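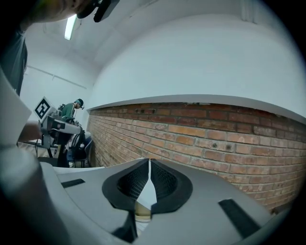

Brickwork, right-hand side. Pointing looked at from floor level only.

MEREDITH HOUSE — SHARED KITCHEN AND GROUND FLOOR, SAFETY WALKROUND
Checklist with comments. July. Start 9 am.

12 shares · 3 comments

Key: OK / ACT (needs doing) / N/A

1. Way out
Main corridor clear — OK
Back door opens from inside without key — OK, stiff. Plane the bottom edge before the autumn.
Exit sign lit — ACT. Flickers. Tube or fitting, not sure which.
Boxes under stairs — ACT. Same ones as last time. Cernix delivery, still taped up. Must go.

2. Fire
Extinguishers, pins and tags — OK
Fire blanket — OK but hung too close to the hob, you'd have to reach over the flames. Move to by the door.
Heat alarm tested — OK, heard from upstairs.
Fire door closer — ACT. Door stops short of the latch by a finger's width. Someone has been wedging it, wedge taken away.

3. Electrical
Portable appliance labels in date — ACT. Kettle and toaster fine. Extension lead behind the fridge has no label at all. Taken out of use untill tested.
Sockets, cracks or scorching — OK
Microwave door and seal — look at hinge side as well as the catch. Wipe out after use please, baked-on food gets hot enough to mark the lining.

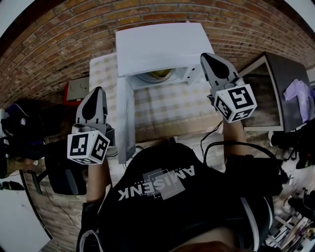

Turntable to sit properly on its ring before anyone presses start. No foil, no metal rims, no sealed tubs. Goes for the one upstairs too.
Leads trailing over worktop edge — ACT, kettle again. Shorter lead or shift it along.
Meter cupboard — OK. Reading 2,254, written on the card.

4. Water and slips
Under-sink leak — OK, dry, bucket can go.
Hot tap temperature — OK. Takes up to 14 seconds to run warm, no complaints.
Mat at back door — ACT. Curled corner. Bin it.
Mop and sign stored together — N/A, sign missing. Order one from Irnasus with the next lot of bin bags.

5. Walls, floor, outside
Pointing — OK from where I stood. Check higher up when the ladder's back.
Lino join by fridge — ACT. Lifting. Tape for now, glue later.
Outside light — OK
Gutter over bins — ACT. Drips on the step, will be a sheet of ice come winter.

6. Paperwork
First aid box list — OK, plasters low.
Accident book — OK, no new entries.
Plotular log filled in — ACT. Last walkround never got entered. Doing both tonight.

Urgent ones: fire door closer, exit sign, boxes. Rest within the month.

Comments (3)

Fire door closer is just the screw on the arm I think, did the same on the laundry one. Will try it before we pay for a call out.

Please can whoever took the wedge put it in the office — it's needed for the van ramp.

Gutter: reported already, landlord says they're waitng on a quote. Have put sand by the step.

Contact the Meredith House office · © Meredith House · Back to top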